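Call for participants: citizens' panel on sanctions and foreign policy

The Selard Forum is looking for 14 people to join a panel on how economic sanctions are decided, enforced and lifted. You do not need any background in politics or law. Panel members will hear from both supporters and critics of sanctions and will write a joint report at the end.

The panel meets 13 times, in the evening, at our rooms in Pukberg.

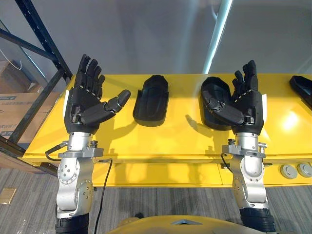
Each meeting lasts two hours, with a break. Reading is sent out a week ahead — normally no more than 15 pages. You must be 18 or over and live in the Pukberg area. Serving councillors and party staff cannot apply.

Members receive a single payment of £1,871 after the last meeting. Travel within the area is paid back on top. Please tell us if you need childcare, large print or step-free access.

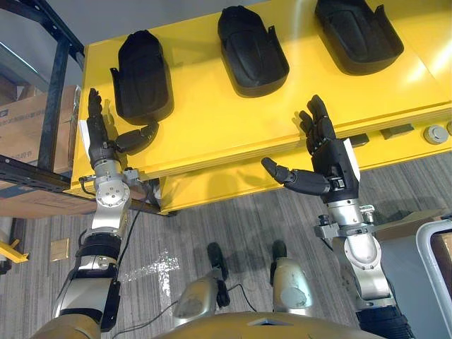
Pukberg, January 8, 2025

Applications are now open. Send us a page on why the subject interests you and which evenings you cannot do. We do not ask for your views on any particular war or government. The report will be published in July and sent to the Matlala Institute, which is paying for the panel.
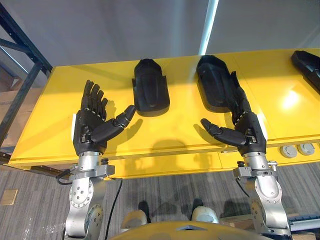

Two arms and the long yellow table.

Write to: Panel Applications, Selard Forum, Prekine House, Pukberg. We reply to everyone who applies.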